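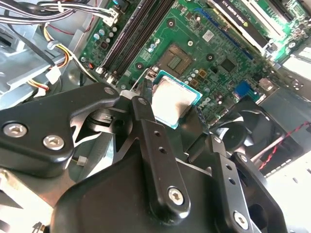

Rahel Widmer
Program Lead, Grenano Reuse Workshop

Progress report to the Stellis Fund, 12/09/2026

You asked whether the repair and resale program is on track. On paper it is. I have my doubts about the paper.

The June plan promised 100 refurbished desktops for households on the waiting list. We have handed over 20. Efren Maglaya believes the rest will follow once the second bench is running, and he may be right, but I have heard that about benches before. What holds us up is the quality of what gets donated. Most of the office machines from Hauser arrived without drives, and testing them takes as long as fixing them.

Spending is under budget. Please don't read that as thrift. The money for replacement drives is unspent because the supplier, Fukell, has moved our delivery date twice and will not put the new one in writing. Yiran Xiong is getting a quote elsewhere. It will cost more.

Training looks better. Three people finished the evening course and two of them now work alone on diagnostics. Whether that leads to paid jobs, as the grant application claimed, I can't say yet — and I would rather leave that box blank than fill it with hope.

The household survey is weak. The questions were written so that almost any answer counts as satisfied. Valentin Nägeli has redrafted them and wants to call people back after they have lived with the computer for a while. I support this, even if our numbers drop.

Requests: permission to move the unspent drive money into the next period, and a lower target that we can defend. I will send the revised budget once the new quote is in.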